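Home Tickets Knowledge base Status Contact Log in

Nightly stock import stops part way through

Last updated: 18 September 2022
3 minute read

Product: Divulance stock control
Site: Tremier, Clultthorpe shop and web orders
Status: Resolved, one item left open
Logged by: Esmaeil Hashemi

Problem as reported

The nightly import from the Hosseinzadeh wholesale list stops before the end. The file has 1,663 lines. Divulance reports "Import finished" and shows 1,372 lines read. No error is given on screen and the summary email says the same. Everything after line 1,372 keeps the old price and the old stock level.

The shop noticed when a customer ordered a jigsaw on the website at last year's price. The till had the same wrong price, so the website is only passing on what it is given.

Set-up

Divulance runs on the office PC. The wholesaler drops a CSV file in a shared folder each evening and the import picks it up overnight. The shop's own codes are in the first column, then the supplier code, description, pack size, cost, retail price and quantity. The mapping was set up last December and had not been changed.

Log

1. Restarted the office PC and ran the import by hand. Same result, 1,372 lines.

2. Checked disk space and folder permissions. Both fine. Copied the file to the desktop and imported from there in case the shared folder was dropping out. Same result.

3. Opened the file in a spreadsheet. All the lines are there and nothing looks wrong by eye. Saved it from the spreadsheet as a new CSV and tried that. This made things worse: the leading zeros had gone from the supplier codes and the import made new products instead of updating the old ones. Restored from the backup. Please don't do this step if you are following the log with the same fault.

4. Went back to the original file in a plain text editor. Line 1,373 is a craft set and the description has a measurement in inches, written with a double quote mark after the number. The quote mark is not doubled and the field is not closed.

5. Took out the quote mark in a copy of the file and ran the import again. It got past that line and stopped further down at another product with the same fault. Searched for the rest. There were 7 in all, every one of them a size in inches, all from the new range added to the list this month.

6. Took them all out and ran it again. 1,663 lines read. Spot checked prices on the till against the wholesaler's PDF and they matched.

7. Put the overnight job back on with the next file as supplied. It stopped at the same product as before, as expected, so the fault is in the file each night and was not a one-off.

Cause

Divulance treats a double quote as the start of a text field and keeps reading until it finds another one. Anything in between is swallowed into one long description. If it never gets back to a clean line it gives up and closes the import as if it had reached the end. It ought to say so. I have asked for this to be raised as a fault with the developers, with the original file attached.

Workaround in place

In Import settings, Text qualifier is now set to None. The Hosseinzadeh file uses semicolons between the columns and there are none inside the descriptions, so the qualifier isn't needed. The setting is saved against this supplier only. Other suppliers on the system use commas and must be left as they are.

I have also turned on "Compare line count with source" under Alerts. It was off by default. It sends an email if the number of lines read is different from the number in the file. I tested it with a cut-down file and the email came through.

Wholesaler contacted. They say the descriptions are typed in by the buying team and they will change the inch marks to "in" when they next go through the range. No date given. The workaround can stay on either way.

Still open

After the restore in step 3, 73 products lost their web photo. The products themselves are fine and the prices are right, but the picture shows as a grey box on the website. The backup only covers the database and the image folder is kept separately. The shop is adding the photos again by hand, starting with soft toys and craft packs, as these sell most online. The grey boxes do not stop anyone from ordering.

I will leave the ticket open until the last of them are done, then close it. If the line count alert arrives before then, reply here with the email attached and do not run the import a second time.
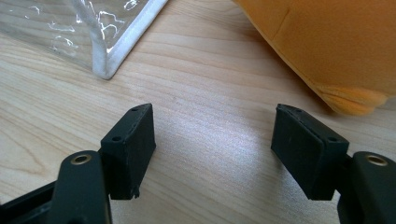
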